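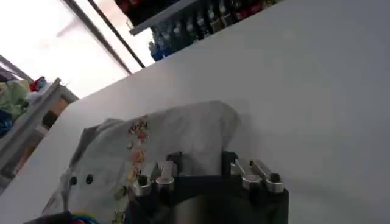

¿Hay que repetir la evaluación de riesgos cuando se cambian los dedos de una pinza en una célula colaborativa de manipulación textil?
Hay que revisarla siempre, y repetir la parte de contacto (presión y fuerza) si cambian la geometría de la punta, el material o la fuerza de cierre. La revisión se documenta aunque el resultado sea que no procede medir de nuevo.

Foro > Robótica colaborativa > Normativa y buenas prácticas
Tema: Cambio de dedos en pinza y validez de la evaluación

petronella_b
10 de junio de 2025
Abro hilo aparte porque en el de mantenimiento se mezclaban cosas. Célula de doblado de prendas, pinza con dedos metálicos de punta redondeada, cámara en la muñeca. El integrador (Tronero) nos entregó expediente con medición de contacto para los dedos originales. Queremos pasar a unos más largos para coger mejor las prendas arrugadas. Mismo actuador, misma fuerza nominal. El integrador dice que basta una nota interna. No lo veo claro.

fcheng
Una nota interna no basta. Con dedos más largos cambia el brazo de palanca, y con él la fuerza real en la punta. También cambia el TCP, y con el TCP la velocidad cartesiana del extremo en las reorientaciones. La ISO/TS 15066 trata el contacto por zonas del cuerpo, y lo que cuenta ahí es la superficie que toca, no el modelo de actuador.

sadeghi_mto
Discrepo en parte. Si el radio de la punta es igual o mayor y se baja la velocidad en proporción, el caso original puede seguir cubriendo el nuevo. Se justifica por escrito, se firma y listo. Medir por cada juego de dedos es inviable en una planta con recambios frecuentes.

fcheng
¿Justificado con qué datos? «En proporción» hay que calcularlo. El radio de la punta no dice nada de los cantos laterales ni de los huecos junto a la base del dedo, que son punto de atrapamiento.

sadeghi_mto
Con los del expediente original más el plano del dedo. Los huecos de la base se revisan visualmente y con galga. Sigue sin hacer falta el equipo de medición.

lizelle.sw
Aporto nuestro procedimiento, por si sirve:
1. Cada juego de dedos lleva código propio y ficha con longitud, masa, radio de punta y acabado.
2. El programa lee el código al arrancar. Si no coincide con la carga y el TCP configurados, no pasa a automático.
3. Juego nuevo: medición de contacto en los puntos de la evaluación.
4. Juego ya medido: inspección visual y par de apriete, con registro.
5. Retirada a los 3.000 ciclos para inspección de puntas. Rebaba visible, baja inmediata.
El punto 5 es criterio interno, no sale de ninguna norma.

petronella_b
Gracias. ¿Los 3.000 tienen alguna base?

lizelle.sw
Empezamos con 1.000 y no aparecía nada. Al subir encontramos la primera rebaba a los 1.071, en un dedo que había golpeado el canto de la mesa. Lo tratamos como golpe, no como desgaste, y añadimos inspección después de cualquier colisión.

bornasix
Un apunte sobre prendas con botones: si el dedo engancha uno, el tirón puede no superar el umbral de parada. Conviene un ensayo específico con la prenda más desfavorable. Tampoco he visto que se evalúe la prenda como objeto que oculta la punta al operario.

sadeghi_mto
Eso último lo acepto. Con tela encima, la inspección visual de la posición del dedo no vale.

fcheng
Y por eso mismo no daría por cubierto el caso nuevo con un plano.

petronella_b
Queda así por nuestra parte: medición completa para el juego largo, ficha por juego y bloqueo por código. Pido a Tronero la revisión del expediente antes de julio. Lo del ensayo con botones lo meto en el mismo paquete.

sadeghi_mto
Correcto, aunque mantengo que para un cambio de material con la misma geometría la medición completa sobra.

fcheng
Depende del material. De aluminio a un recubrimiento blando, de acuerdo. Al revés, no.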